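Surgical Robotics Open Day: Questions and Answers
Mollthorpe Hospital, Education and Visitor Programs
Last updated: 2025-08-19
Filed under: Open Days & Tours > Robotics > FAQ

The May open day brought in more people than we had planned for, and the same questions kept coming up at the desk and in email afterward. We have put the answers on one page. It also covers the next open day, which will follow the same layout with a few changes noted below.

What is the open day?

It is an afternoon when the training wing is open to the public. Visitors can watch a robotic suturing demonstration on the large screens, sit at a practice console, and talk to the staff who teach on the system. Nothing is for sale and you don't have to be a patient here.

How many people came in May?

We logged 438 visitors at the front desk. Of those, 203 got a turn at a practice console. We know that left a lot of people waiting, and the sign-up system has been changed because of it (see "How do I get a console turn?").

Where is it held?

In the training wing, on the Satdale Road side of the hospital. Use the west entrance. The main entrance will get you there too, but it's a long walk and the signs run out after the pharmacy. The demonstration is in Room 626, on the sixth floor. The elevators nearest the west entrance go all the way up. The ones by the cafeteria stop at five.

Is there parking?

Yes, in the Gillies garage. Bring your ticket to the welcome desk and we will validate it for up to three hours. Street parking on Satdale Road is metered and we can't validate that. The shuttle from the Udton park-and-ride stops at the west entrance.

Do I need to register?

You can walk in for the screens and the displays. You need to register for the console turns and for the seated demonstration. Registration opens two weeks ahead on the visitor programs page. Groups of more than eight should call first so we can give you a time slot.

Can children come?

Children 10 and over are welcome with an adult. The practice consoles have an adjustable seat and armrest, but the foot pedals are hard to reach for anyone under five feet tall. We had several disappointed younger visitors in May. For the next open day there will be a tabletop station with hand controls only, and no height limit on that one.

Is the demonstration done on a patient?

No. No patient care takes place in the training wing. All demonstrations use practice material, and the person at the controls is one of our instructors.

Will it be hard to look at?

It might be. The picture on the screens is magnified and the material looks like tissue, with a cut in it and red areas around the cut. Some people found that fine and some stepped out. There are chairs in the hallway, and you can leave and come back at any point. If you would like to skip that part altogether, the console stations use foam pads and plastic rings.

Does the robot do the stitching by itself?

No. A person sits at the console and moves two hand controls. The instruments follow those movements on a smaller scale. When the person lets go, the instruments stay where they are. We got this question more than any other in May, so the instructors now start with it.

What does the person at the console see?

A close view from a camera, with a strong light on the work. The middle is bright and the edges go dark, and that takes some getting used to if you expect to see the whole room. The person at our console sees depth in the view. The wall screens are flat, so judging how far a jaw is from the thread is harder from the audience seats than it is from the console.

Can the operator feel the thread?

Not on the training system we use. You learn to judge tension by watching the thread and the tissue. Instructors will talk about this during the demonstration, and it is the thing most console visitors mention when they get up. People pull too hard at first. On the foam pads that means a torn pad, and we keep a box of them.

How long does the demonstration last?

Each one is 25 minutes with time for questions. There were four in May and there will be five next time. The first is usually the quietest.

How do I get a console turn?

Turns are now given out in ten-minute slots at registration. In May we used a paper list, and some people waited over an hour and then had to leave. A few slots are held back for walk-ins and go out at the desk when the doors open. Please be at the console room five minutes early. If you miss your slot we will try to fit you in — but we can't promise it.

What will I do in my ten minutes?

An instructor adjusts the seat and explains the pedals. Then you pick up plastic rings and move them from one peg to another. If that goes well you can try passing a thread from one instrument to the other. Most visitors spend the whole time on the rings.

Which part of the suturing does the demonstration show?

We start with the cut already made and the thread already placed, to save time. From there the instructor talks through handling the thread with two instruments, one working from each side. In the view shown here, the dark thread comes down to the tissue over the left part of the cut and appears again underneath. The lower instrument has its jaws open toward that lower length of thread, and the smaller jaw at the left is near the cut without touching it.

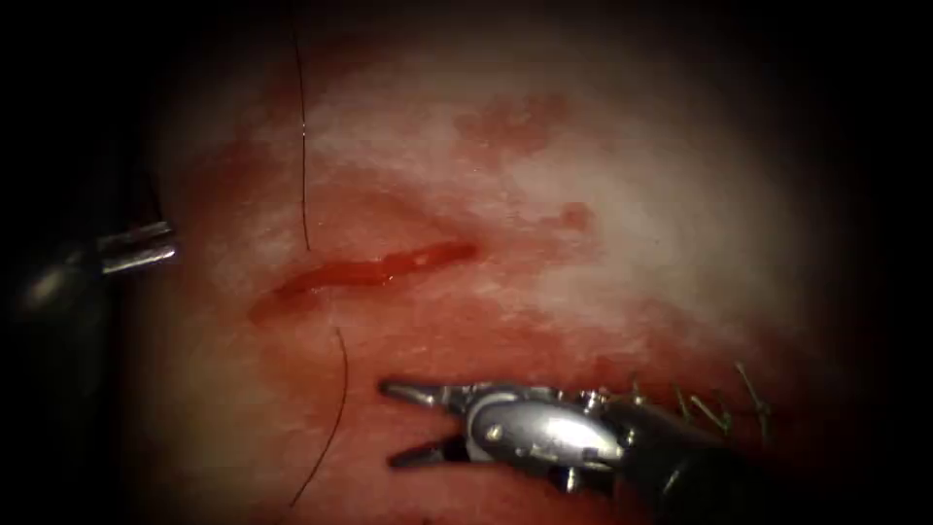

One visitor wrote on the comment card that the slow pace was what surprised them, and that they had come in thinking a robot would make stitching fast. We hear that a lot. The demonstration is slowed down so the instructor can talk, but careful thread work on this system is not quick in any case. New trainees in our program spend many hours on handling thread before they move on to anything else.

Why are the instruments so shiny, and does that cause trouble?

The metal parts throw back a lot of light at that distance. Glare can hide the thread for a moment. The usual fix is to turn the instrument a little or move the camera. Asking for less light also works, but then the edges of the view get darker still.

Can I take pictures?

Yes, in the display area and at the consoles, as long as you don't include other visitors without asking. Please don't film the seated demonstration. Phone screens in a dark room bother the people behind you.

Is the building accessible?

The whole route from the west entrance is step-free. One practice console can be used from a wheelchair. Please mention it when you register and we will hold that console for you. Captions will be on for all five demonstrations. In May they were on for only two, and we heard about it.

What does it cost?

It's free. The May donation box took in $1,754, and all of it went toward practice pads and replacement thread for the training room. There will be a box again. You do not have to put anything in it.

Can a school group get a separate visit?

Yes, during the school year, for students in ninth grade and up. Use the group form on the visitor programs page and give us at least four weeks. We can take 16 students at a time.

I left something behind in May. Do you still have it?

We have a gray umbrella, a pair of reading glasses in a green case, and one child's mitten. Ask at the west entrance desk.

Comments (4)

ring_dropper
Did the console turn in May. I dropped every ring but one. The instructor was patient about it. Glad to see the time slots, I was one of the people on the paper list.

westside reader
Is the shuttle from Udton running later this time? Last time the final one left before the last demonstration was over and I had to get a ride.

Visitor Programs
The last shuttle is now 40 minutes after the final demonstration ends. We will add that to the parking answer.

PT in Gillies
Would like a bit more on how trainees are graded. My daughter is thinking about nursing or surgical tech and she asked that at the desk, but it was too busy for a real answer. Otherwise a good afternoon — we stayed for two demonstrations.

Tags: open day, robotic surgery, suturing demonstration, visitor information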